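Planning the Equipment Request: Notes on the Second Arm

14 August 2024

The equipment request for the coming year has now been submitted, and several readers of this blog have asked how the final figure was reached. I set out the reasoning in some detail, partly for their benefit and partly for my own, as I expect to be asked to defend it in February when the half-year review takes place.

The background will be familiar to those who have followed earlier posts. Our laboratory at Ilonden works on tabletop handling of groceries and kitchen goods. We own one arm, purchased under a grant that has since closed, and it is shared among 11 people. The booking sheet is full most weeks. Two projects slipped last year for want of machine time, and the question before us was whether to buy a second arm outright, lease one, or move a larger part of the work into simulation and put the money there.

Mwangi Rashidi prepared the first version of the budget. It assumed a straight purchase from Presutar, with a gripper, a mounting plate, a controller cabinet and a service contract for three years. Brian Mugo then prepared an alternative built on a lease from Lysenko, in which the gripper was ours and everything else was returned at the end of the term. Both documents were careful pieces of work. Neither had a line for simulation, and I asked for one to be added before any comparison was made. 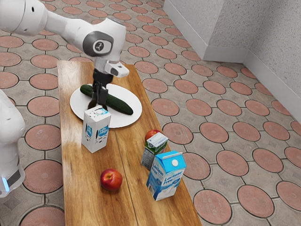

Simulation is the item most easily underestimated in a request of this kind. It carries no freight charge and takes up no floor space, and for that reason it tends to be entered under general computing, where it is trimmed first. Our own tabletop setup is modest in appearance: a white arm with black fingers, a cucumber on a plate, a few drink cartons and a pair of apples on a wooden table. The cost lies behind it. Each object has to be modeled, given a sensible weight and surface, and checked against the real article, and every one of those steps is paid for in staff hours. The milk carton marked "Lactose Free" is a fair case. A printed label is simple enough to apply, but the behavior of a carton when it is squeezed is a matter of judgment, and judgment is slow.

We therefore went through the records and counted. Over the past year the group logged 314 hours of preparing objects and rooms for simulation, none of which appeared in any budget. Had the same hours been charged to the grant, the second arm would have looked rather less expensive by comparison. I do not offer this as a criticism of anyone. The hours were given freely between other duties, and the records were kept for a different purpose.

The comparison that followed had three parts. The first was the full purchase. Its advantage is plain: the arm would be ours, it could be altered as we saw fit, and it would remain useful after the project ended. Its disadvantage is that the first year carries nearly the whole expense, and our department does not permit unspent funds to be carried forward to cover repairs.

The second was the lease. The monthly charge was reasonable, but the terms required written permission for any change to the wrist or the fingers. We change fingers often. Brian wrote to Lysenko to ask whether a general permission could be granted in advance, and received a courteous reply to the effect that each request would be considered on its merits. I took this to mean a wait of some weeks on every occasion.

The third was to keep the single arm and pay properly for simulation: one dedicated workstation, a part-time post for object modeling, and a license from Fosetti for the software that converts scanned goods into usable models. Mwangi estimated that a library of roughly 200 grocery items would be enough for the work now planned. I thought the figure high at first and have since come around to it.

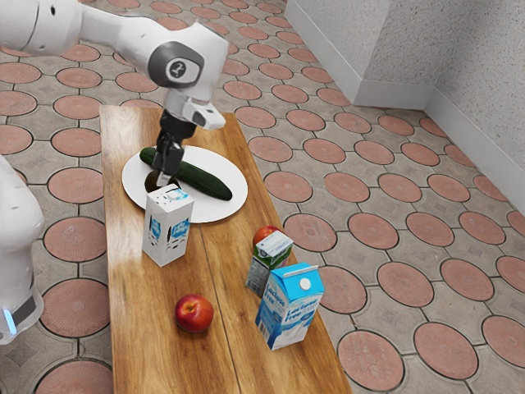 The simulated table, with the gripper above the plate and the cucumber to its right.

Scenes of this sort settled one point for me. Much of what we book the real arm for is early work: choosing an approach direction, finding out whether the fingers will meet a neighboring carton, deciding how far back on the table a plate may reasonably be placed. Such questions can be asked in simulation at almost no cost once the models exist. The real arm should be kept for the questions that simulation answers badly, which in our experience are slippage, soft packaging and anything with a loose lid.

The request as submitted is accordingly a mixed one. It asks for the workstation, the license and the part-time post in the first year, and for a second arm from Presutar in the second year, subject to the review. It also asks for five spare sets of fingers for the arm we already have. Mwangi objected to the delay, and his objection is recorded in the covering note. His view is that prices will rise and that a deferred purchase is often a canceled one. He may be right on both counts.

A few smaller matters deserve mention for anyone preparing a similar document. Vendor quotations expire, and ours did so twice during drafting. Electrical work should be quoted separately from the arm, as the two are approved by different offices here. Training was left out of both early versions - an oversight on my part as much as anyone's - and has now been entered as two days per person for new staff only. The service contract was reduced to one year with an option to renew, which Presutar accepted without difficulty.

Safety equipment was a harder question. The present enclosure will not hold two arms, and enlarging it would mean giving up the storage bay. We have entered a provisional sum for the second year and marked it as such. Brian is to measure the room again before the end of the month, and I will post the revised floor plan when he has finished.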